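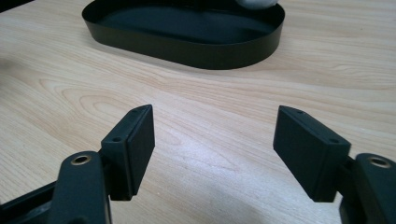 Moving a household budget out of Dostex

Search this blog Search

December 2024
By Trinidad Tagle
4 min read

I kept my accounts in Dostex until October, when the renewal notice came in. The desktop version is being retired and the hosted one wants a yearly fee. I decided to move everything to plain text files and keep them under version control. What follows is mostly a record of the conversion, written down while I still remember the order of the steps.

Dostex exports to CSV, one file per account. The export dialog offers a combined file as well, but that version drops the memo field without warning. Use the per-account export. Mine came to 2402 rows once all the files were joined, going back to the first checking account I tracked.

The first problem was transfers. Each transfer shows up twice, once in the account the money left and once in the account it reached, and the two rows share no ID. I matched them on amount and date, with a window of three days to allow for posting delays. That left 64 rows with no partner. Most were credit card payments that posted after a long weekend, so I widened the window to five days for card accounts only. The rest I paired by hand in an evening.

Do not widen the window for everything. I tried it, and it paired a rent payment with an unrelated deposit of the same size.
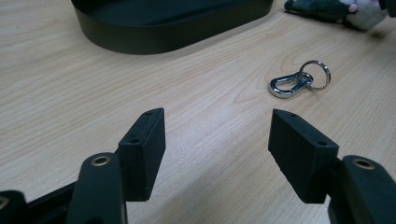 The second problem was dates. Older rows use a two-digit year and newer rows use four, and the change happens in the middle of a file. My script checks the length of the field before parsing it. If you let a spreadsheet open the CSV first, it will rewrite the dates to suit itself, and you will not see the difference until the balances come out wrong. Keep a read-only copy of the originals.

Categories

I had built up far too many categories over the years, with separate ones for hardware store, garden store and a third called "house misc" that overlapped both. I wrote a mapping file with the old name on the left and the new name on the right, and let the script fail on anything missing from it. Failing loudly was slower than sending unknowns to a default bucket, but it caught several misspelled names that would otherwise have stayed hidden.

Split transactions need care. Dostex writes the parent row with the full amount and then one row per split, all with the same check number if there was a check, and with nothing in common if there wasn't. I dropped any parent row followed directly by rows that summed to it. This depends on the file order, so don't sort before running it.

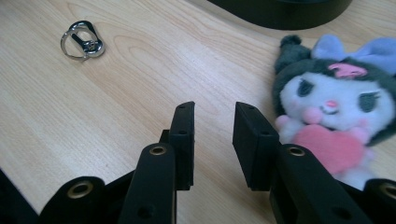 Light wood grain, black gripper fingers.

Checking the result

I compared the closing balance of every account at each month end against the paper or PDF statements. One account was off by $399 for most of a year. The cause was a refund from Kuster that I had entered as a negative expense in Dostex, which exports it with the sign flipped — as far as I can tell, this is true of any expense with a negative amount. I added a rule for it and ran the whole set again.

The full conversion now takes under a minute, and the script is over 90 lines, comments included. I looked at Fona and Umura before writing my own. Fona's importer handled the transfers better than mine did at first, but it stores everything in a database file, and I wanted something I could read in a text editor.

Still open: the savings account carries interest to four decimal places in the export and two on the statement. I round at import for now and post the difference to an adjustment line each January. I also haven't dealt with the closed brokerage account, where the export lists share counts in the amount column. Those rows are sitting in their own file until I find the old statements.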